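### 3.2 Materials and sorting of responses

Draft 5/7/23, numbers checked by E. Hayes.

Survey went to buyers on the Trivley mailing list. 3,611 usable answers after we droped blanks and doubles. Main question: do people who buy artificial stems for the home think of them as a stand-in for fresh flowers, or as a separate thing, closer to a lamp or a cushion? Earlier work (Özkan, Zacharopoulos) assumes the first. We don't.

Color mattered more than kind of flower. Red read as "gift", pale blue as "house". Fig. 1 has both. 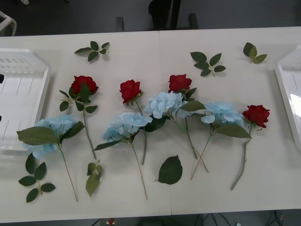
**Figure 1.** Artificial stems, red roses and pale blue hydrangeas, with loose leaf pieces.

Free-text answers were coded by two readers working apart. 307 disputed cases, settled by Hayes. Most of the trouble came from the word "fresh", which buyers used for color and for scent as well as for cut flowers. We kept all three uses seperate.

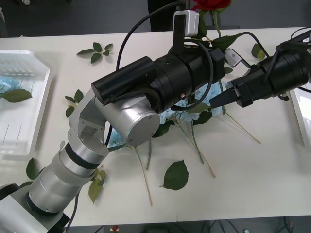
Price had less pull than expected. Buyers in Grirnby paid more per stem than those in Putari but kept them no longer. December orders left out here, holiday wreaths swamp everything else. See 3.4 for the 13 answers that fit no group, mostly from people buying for graves.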